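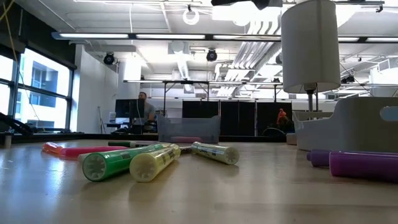
Gripper loses its zero and the arm pushes down too hard - what should I check first?

Posted by wobbly_wrist in Arms and Grippers

Hi all, hoping someone's been through this one. We run a pair of Zandwood arms on a bench and the job is tidying: markers and highlighters of every colour, one at a time, into a bin. It's been fine for months and then in December it started playing up.

The first couple of picks after I switch on are good. Then the fingers get lazier and lazier. The skinny markers are the worst, it'll shut on one, lift, and leave it behind on the table. The fat highlighters it mostly still grabs. Fully closed used to read 3,000 on the gripper motor, bang on, every time. Now I'll look over after half an hour and it's saying nearly 3,200 with the fingertips together. If I power it off and home it again it comes good for a while.

I've swapped the gripper cable, reloaded the settings in Cosik (that's what we drive it with) and wiped down the fingers. No change. I've got a spare gripper motor here but I'd sooner not pull the thing apart if it's only a setting!

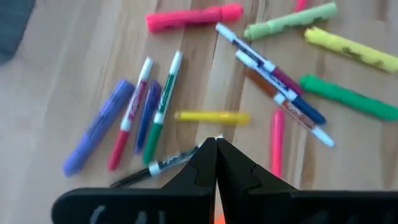
mudguard77
Sounds like a loose horn screw to me. The motor turns, the horn slips a tiny bit on the shaft, and your closed number creeps. Cosik can't see it because the encoder is on the motor side. Power off at the wall, pull the cover and see if you can wiggle the fingers while the motor shaft stays put. Ours had 2 screws backed out on that joint, and a dab of the blue threadlocker fixed it. Don't use the red stuff or you'll be swearing at it next year.

wobbly_wrist
Thanks, will look tonight. There is a bit of wiggle, now that you mention it. The other thing, and I should have put this in the first post, is that it goes too low as well. I put a flat yellow sponge down as a soft target and it pushes right into it when it's meant to stop at the surface. Is that the same fault, or have I got two? 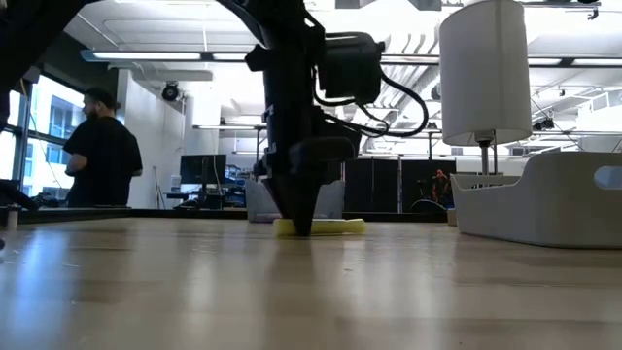 lowtide
Two, I reckon. A slipping horn won't change your height. Check whether someone's set the table offset back to default when you reloaded Cosik - mine did exactly that after a reload and I bent a fingertip. Until it's sorted, turn the torque limit right down and keep your hands off the bench while it's powered. Use the proper e-stop, too, the stop button on the screen isn't one.

tranance_shed
had same problem, bought a new gripper from Foulkes, works good now

wobbly_wrist
Righto, both screws were loose! Threadlocker's on and curing. The offset had gone back to default too, so lowtide wins that one. I'll re-measure the table in the morning and run it slow with the torque down before I let it near the markers again.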